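Can a Machine Lay the Table?
Pakenari Explains: Machines and Work
Written by Consuelo Ospina. Checked by Édgar Cuervo.
September 27, 2019

A dishwasher is a machine that does a chore. So is a washing machine. Both have been in homes for a long time, and both work well. Neither of them can put a plate on a table.

This page explains why. It looks at which jobs machines can do now, which they can do part of the time, and which still need a person.

Two kinds of job

Engineers sort jobs by how much changes from one go to the next.

In the first kind, very little changes. A machine in a biscuit factory puts lids on tins. Every tin is the same size. Every tin arrives at the same spot, facing the same way. The machine makes one movement and repeats it. It does not need to see the tin. If you took the tin away, many machines of this type would carry on and put a lid on nothing.

In the second kind, a lot changes. Clearing up after breakfast is an example. The bowls are in different places each morning. One may have milk in it. A spoon may be under a napkin. Somebody may have left a book where the toast rack should go. A fixed movement is no use for this, and the machine has to work out a new one each time.

Most jobs in a factory have been arranged to be the first kind. Most jobs in a house are the second kind.

What is hard about a plate

Think about how you pick up a plate. You look at it and decide where your fingers will go. You reach out, and your fingers slow down just before they touch. You squeeze hard enough to hold it. When you lift, you feel the weight and squeeze a little more if it starts to slip. All of this takes a second or two and you do not have to think about it.

A machine has to be given each of those steps, or has to learn them.

Seeing. A camera records light. It does not know what a plate is. A computer program has to find the edge of the plate in the picture and work out how far away it is. Shiny things are difficult for this, as a bright reflection can look like part of the object. White plates on pale tables are difficult too.

Reaching. A robot arm has joints, like your shoulder, elbow and wrist. The program must choose an angle for every joint so that the hand ends up in the right place and nothing gets knocked over on the way.

Gripping. Many robot hands have only two fingers, called jaws, that open and close. The whole hand is called a gripper. A flat plate lying on a table leaves very little room to get a jaw underneath. One answer is to hold the plate by its rim. Another is to use two grippers, with one on each side.

Letting go. This sounds easy. If the gripper opens while the plate is too high, the plate drops. If it pushes down too far, the plate may crack or the arm may stop itself to avoid damage.

Learning from people

There are two main ways to get a machine to do a job like this. The older way is to write out every rule. Eliécer Zapata wrote rules for robot arms at a firm called Produs. His program for moving one cup from a tray to a shelf had 854 lines. It worked with that cup. When the cup was changed for a wider one, much of the program had to be written again.

The newer way is to show the machine what to do. A person does the job many times while cameras and other sensors record it. Sometimes the person holds grippers like the ones the robot has, so that the recorded movements are ones the robot could copy. A program then searches the recordings for patterns. It looks for what stays the same each time and what changes. 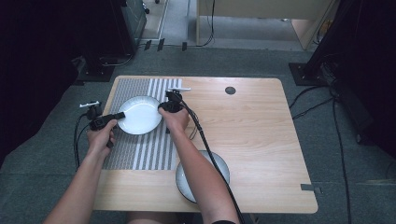

One recording is not enough. If a program has only seen a plate in the middle of a mat, it may fail when the plate is near the edge. So the people doing the job change things on purpose. They move the plate. They use a different plate, or turn the mat, or start with their hands in another position. Each change gives the program a little more to go on.

The work is slow and repetitive. Fredy Cuadros, who made recordings like these in June, did the same table task 100 times before lunch on his first day. He was told to work at a steady pace and to start again if he dropped anything.

How well does it work?

Engineers measure this by counting. They give the robot the job a number of times and write down how often it finishes properly.

In one test at the Sorano workshop, a robot was asked to put a plate on a mat 20 times. It managed 13. In the other seven tries it missed the rim, let go too early or stopped before it reached the plate. Gilberto Carhuamaca, who ran the test, then moved a lamp to the other side of the room and the robot did worse. The shadows had changed, and they were different from the ones in its recordings.

A score of 13 out of 20 is useful to an engineer, who can study the seven failures. It would not be useful in a kitchen. You would want a robot to get it right almost every time, and to stop safely when it did not.

So, can machines do chores yet?

Washing dishes in a closed box: yes.
Vacuuming a flat floor: yes, if there are no socks or cables on it.
Moving boxes of known sizes in a warehouse: yes, in many places.
Putting plates on a table: sometimes, in a workshop, slowly.
Folding mixed laundry: sometimes, and very slowly.
Tidying a bedroom: no.

Words to know

Gripper: the part of a robot that takes hold of things.
Jaw: one of the fingers of a gripper.
Joint: a place where a robot arm can bend or turn.
Sensor: a part that measures something, such as light, distance or force.
Demonstration: a person doing a job so that a machine can learn from it.

Try it yourself

You need a plastic plate, a place mat and two pairs of kitchen tongs. Hold one pair in each hand. Pick the plate up by its rim and put it in the centre of the mat. Do this 20 times and write down how many worked. Then close one eye and do it again. Compare the two scores.

Next in this series: How the Castaño sorting machine tells a ripe pear from a hard one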